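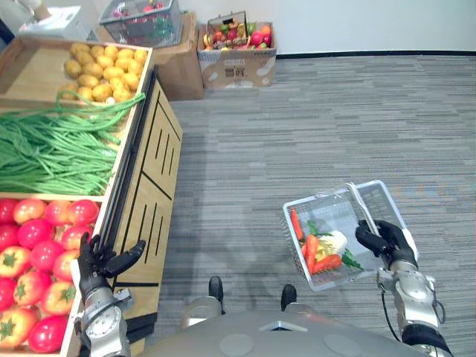 Kirkness Recording Guide
Section 7: Recording the produce shelf task

6 July 2022
By Bautista Mansilla, checked by Angus Pollock

This section explains how to record demonstrations for the produce shelf task. In this task the robot moves vegetables between the display stand and the wire basket, while the operator controls both arms from the Ketivora station. Please complete Section 6 (hand calibration) before you start. A recording made with a wrong hand calibration cannot be repaired later.

7.1 Prepare the area

1. Put the robot in front of the stand, with the compartments on its left side. Both feet must be flat on the carpet.

2. Fill the compartments. Potatoes go on the top, green beans in the middle, tomatoes at the bottom. Do not change this order inside one session.

3. Put the spare produce on the floor near the wall, in its open cardboard box. The box may be visible to the head camera, but it must not be in the walking area.

4. Place the handle of the wire basket in the right hand and close the fingers with the command GRIP HOLD. Wait until the station shows a steady value before you let go of the basket.

5. Put two or three vegetables in the basket for the start state. Carrots are a good choice. The model must learn to work with a basket which is already partly full, so change the start items after each 10 episodes.

Note: The basket can hang a little tilted. This is normal and you do not need to correct it.

Caution: Keep your own hands away from the fingers when GRIP HOLD is active. The hand does not feel the difference between a handle and a finger.

7.2 Record an episode

1. Open the left hand completely, with the palm free. Each episode begins from the open hand.

2. Press RECORD and stay still for one second. The software uses this second to align the camera with the joint data.

3. Read the instruction on the station screen, for example "put one tomato in the basket". Do only what the instruction says. If you take two tomatoes, the episode has a wrong label and must be rejected.

4. Bring the left hand near to the item, with a slow and continuous movement. Try to keep the item in the camera view until the fingers are closed.

5. Move the item over the basket and lower it below the rim before you open the hand. Do not drop it from above.

6. Return the left hand to the open position and press STOP.

A usual episode takes 13 seconds. Longer episodes are accepted when the operator made a correction, for example a second attempt at the grip. Please keep these corrections. They are useful for training, and many new operators delete them by mistake.

Note: The green beans hang over the edge of their compartment. Pull them slowly toward the robot, never upward, or they will catch on the compartment above.

7.3 Check and label

1. After 8 episodes, stop and replay the last one at normal speed.

2. Confirm that the camera picture and the arm movement agree in time. If the hand closes in the picture later than in the graph, restart the station and record the group again.

3. Give every episode one of these labels: GOOD, CORRECTED, REJECT. Do not leave the label empty. The upload tool in Cladeo skips the episodes without a label and it shows no message about this.

4. Write the name of the operator and the start items in the session sheet.

Caution: Before you remove the basket, hold it from below with one hand and then send GRIP RELEASE. The fingers open fast.

Related sections
Section 6: Hand calibration
Section 8: Uploading sessions to Cladeo
Changing the head camera cable
Ketivora station: list of error codes
Kongkaew arm covers: cleaning and replacement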